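Leire Urquijo
11/25/25

I finished a children's book last night and I want to tell you about it, in a few posts. It is called "The Ferry to Pudport", written by Ulises Barrientos, with pictures by Harish Thevar.

The story: a girl named Thomas (yes, a girl, and the book explains the name only on the last page) travels alone on a ferry to meet a grandfather she does not know. She has a suitcase, a jar of plums and 12 letters she did not open.

Each chapter is one letter. Some are funny, one is only a recipe for fish soup. My son asked to hear the soup chapter 3 times. I do not understand why, but I read it. 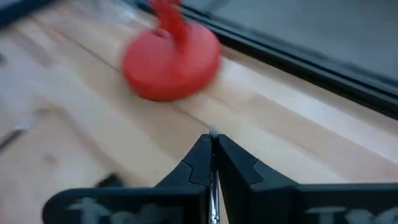 Thevar draws very little, and I think this is the strong side of the book. A whole page can be the sea and one small bird. In chapter five the grandfather's kitchen is only a table with one plum on it – and my son looked at it longer than at any crowded page. It is the same effect as the round red thing on the light wooden table in my picture: the eye goes there first and stays. The text on that page has eight words.

What I liked less: the captain. He speaks in proverbs, and he speaks a lot. Two chapters could be shorter without him. Also the storm comes too late, when we already know that the ferry will arrive.

For which age? The publisher, Sterkport, writes "from 7". I would say six is fine if an adult reads aloud. There is one sad letter, the ninth, about the grandmother. Read it first by yourself.

Tadhg Scanlon asked me if it is similar to Barrientos's first book, "Ekevier". A little. The sea is the same, but the jokes are better now and the sentences are shorter.

My copy is from the library and must go back in 20 days. My son has hidden it under his pillow, so we will see.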